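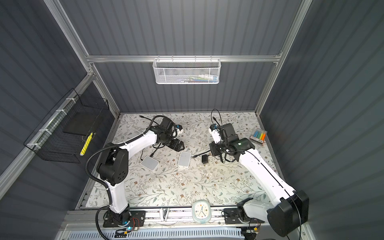

26 October 2025

Right. Quick one, I have bread in the oven and a pile of washing to get through.

So I have finally stopped learning Persian the stupid way. For two years (on and off, mostly off) I did an app. Streaks, little bells, cartoon birds. Could say "the boy eats the apple" with great confidence. Could not say "sorry, could you repeat that" to an actual person, which turned out to be the only sentence I needed.

Now I go to an evening class in Niltdale. Eight of us if everyone turns up. Upstairs over a carpet shop, radiators on full whatever the weather. Our teacher is Gholamreza Nouri and he does not believe in apples. First lesson we did phone calls. Sat back to back so we couldn't see each other's faces and had to book a dentist appointment. I was sweating. Booked a root canal for a Tuesd – well, for some day or other, I got the word wrong and agreed to it anyway.

But I learnt more in that hour than in the whole of last winter. Things I wrote down on the bus home:

Nobody speaks like the book. The book says one thing, people's mouths do something else. "Nān" is bread on paper and "noon" at the table. Same with loads of words, the long a goes to oo before an n or an m. Not always! But often enough that once I heard it I couldn't stop hearing it.

The verb comes at the end so you have to wait. I am not good at waiting. I kept answering before the verb had arrived.

The little -e sound that sticks words together (ezafe). Isn't normally written. You just have to know it's there. I complained and was told I'd spent my whole life spelling "knight" so could probably cope. Fair.

I'd been dreading the alphabet and it's the bit I like best. Thirty-two letters, a few of them never join to the one after, four different ways to write a z. I do a page of handwriting most mornings before work, with a cheap felt tip, because biros make mine look like a spider fell in the ink. It's slow. Makes me quiet for ten minutes, which the household appreciates. 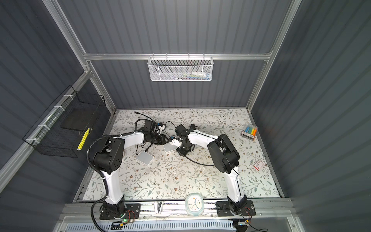 Vocabulary then. Everybody asks about vocabulary. I read somewhere that 2,000 words gets you through most ordinary talk, so I decided I'd make a card for each one, and did, over the spring and summer. Finished in June. Final pile was 2,014 because I'd lost track and done some twice, and one of them just says "soup???" on the back.

Was it worth it? Half. The making was good, writing them out by hand and hunting for a sentence for each. The going-through-them-every-night was misery and I quit after a few weeks. What I do now:

Five cards in my coat pocket. Just five. Look at them in queues.

When I've used one out loud, to a person, it goes in a shoebox. If I haven't used it in a fortnight it goes back in the pile and I stop feeling bad about it.

That's it, that's the system. Some words have been in and out of my pocket since Easter. I can't get "although" to stick, in any form.

Daranee Chuensuk from class does it totally differently. She doesn't do cards at all, she picks one song a month and learns it until she can sing it in the shower, then looks up whatever she's been singing. Her accent's miles better than mine. She already speaks Thai and English and a decent bit of French so there's that, but I think it's mostly the songs. I've tried it, I picked one that was far too fast and now know one chorus and some mumbling.

We have started doing Farahani on a Saturday though, me and her. It's the tea place by the station, tiny, the owner's very patient. Rule is Persian only until the first glass is finished. Some weeks I drink that glass at amazing speed. Other weeks we forget and it goes cold and we've been talking for half an hour, badly, about her landlord.

Taarof deserves its own post and will get one. Short version, the polite back and forth, where the man says it's nothing, please, be my guest, and you must on no account take him at his word and walk off. I took him at his word. Got as far as the door. Went back, red in the face, paid, apologised with the wrong verb. He gave me a biscuit. I then refused the biscuit twice like you're meant to and he put it away, so I don't know what the lesson is there.

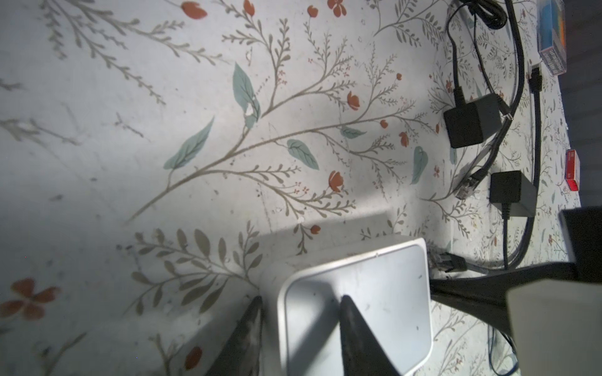
Listening is still my worst thing by a long way. Reading I can take at my own pace, speaking I can steer round what I don't know, but listening just comes at you. I've been doing one short clip of radio a day. Same clip three times. First time just to let it wash over me, second time writing down any word I catch, third time with a cup of tea and no pen. On a good day I catch the weather. The weather is very learnable, they only have so much of it.

Gholamreza says try the kids' stories, not the news, since news language is stiff and nobody will ever speak to you like that. So I've borrowed a set from the libary, there's one about a sparrow who loses a bit of cotton and goes round bothering tradesmen. Forty-seven pages with the pictures. Took me three weeks. Chuffed to bits when I got to the end.

Anyway if you're thinking of starting a language, any language, find a room with people in it. Ask at the library, ask in the shops, there's often something going that isn't online. Ours was on a card in a window.

Next term is past tense and, I'm told, poetry. Bit scared. Will report back.

Bread's beeping, got to go.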